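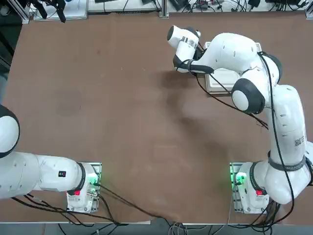

Fig. 4a. Bench board, brown hardboard. Scuffs and old stains OK, grit not OK.

SECTION 4. UNPACKING AND CHECKING THE WHITE MOULDINGS

Search this manual Go Advanced

Read Section 3 first if you haven't. This part covers the Colta set from out-of-the-box to ready-to-fit. Allow an hour, less the second time. Fitting is Section 5.

4.1 Before you start

1. Clear a flat area at least 400 mm deep in front of you. More if you can get it.
2. Wipe the board. Damp cloth, then a dry one. Hardboard swells if you flood it so don't flood it.
3. Run your palm over the area. Anything you can feel will scratch the white plastic.
4. Old marks that don't come off with the cloth, leave them. Ring stains are fine. Tacky ones, cover with paper.

NOTE: A light colour of towel under the parts is ok but no good for step 12, the part has to sit on something hard.

CAUTION: No solvent cleaners, on the board or the plastic. Dish soap only.

4.2 Large moulding and small piece

5. Lift the large moulding out by the rim. Not by the thin wall beside the slot.
6. Stand it on its long edge and tilt it toward the light. Gloss finish, so cracks show up as a line that doesn't move when you move the part.
7. Check the centre first, where the two columns of raised panels meet. Then the corners.
8. Small piece next. Open on one side, one diagonal rib inside making a triangle, row of tiny notches down one rim. Put it down beside the large one and don't stack them.
9. Look along the notches. All should be clean. A bit of moulding flash is normal, take it off with a fingernail. Don't use a knife.

CAUTION: Keep a hand on the large moulding whenever it's on edge. It will go over.

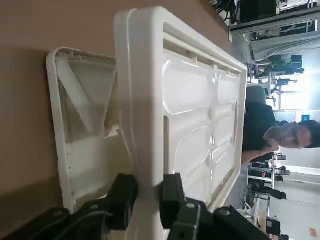 4.3 Inside faces

10. Wipe the inside walls. Dirt collects along the step under the long oval, and again where the rim turns the corner. Fold the cloth over one finger and follow the ridge from one end to the other, don't scrub across it. If you get grey streaks that's old release agent off the mould and it comes away with warm water and a drop of soap. Rinse the cloth a couple times.

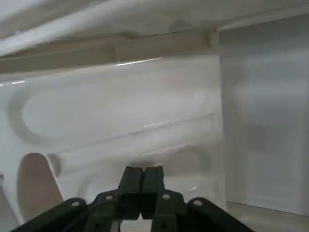

Dry it straight away, water spots show on the gloss and then you will be chasing them all afternoon. Soft cloth, no paper towel. Shanthi Rathnayake in the parts room uses old T-shirts and hers come out better than ours.

11. Slot along the long edge. Tap the part gently, slot down, to get any swarf out. Then a dry paintbrush end to end. Don't blow compressed air in there.

4.4 Flat check

12. Turn the large moulding upside down on the board. Let go. Press each corner in turn with one finger. There should be no rock.

13. If it rocks, rotate it a quarter turn and try again. Rock stays at the same corner of the part = part is bent. Rock stays at the same spot on the board = it's your board, go back to 4.1.

14. Check both oval openings while you're there. The two ovals are not the same size. People send them back over this, please don't. Run a finger round the inside of each one, slowly, you are feeling for a sharp lip. 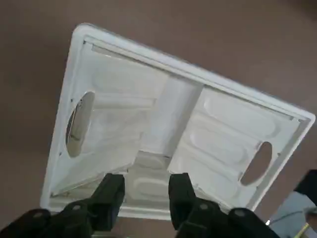
A sharp lip can be eased with 400 grit, wet, three or four strokes and stop. If there is a split running out from the oval don't try to save it. Same for the raised bars: shallow scratches on top are cosmetic, a crack down the side of one isn't. Mark the rim with masking tape at the bad spot before it goes back in the box or we wil never find it.

15. Log the part on the sheet. Part no. for the large moulding is 2,868, small piece 1,515. Write them without the comma, the form chokes on it.

NOTE: Bevan and Gratuston sets look close but the rims are different. Don't mix, they won't seat.

4.5 Storage if you aren't fitting today

- Flat, indoors, nothing on top.
- Away from the heater. Plastic left near a heater since June will not pass step 12.
- Small piece goes in its own bag.

Go to Section 5, Fitting.

3 comments

Loubna Ramadan
Step 13 saved me, it was the board. One low corner. Swapped it Thursday and every set sits fine now.

Karthik Dewan
Is 600 grit ok for the ovals? All I have in the garage.

Shahnaz Majumder
@Karthik Dewan yep, just slower. Also step 11 says paintbrush, an old toothbrush is too wide for the slot, tried it.

Contact Flistcombe parts desk | Copyright Flistcombe | Back to top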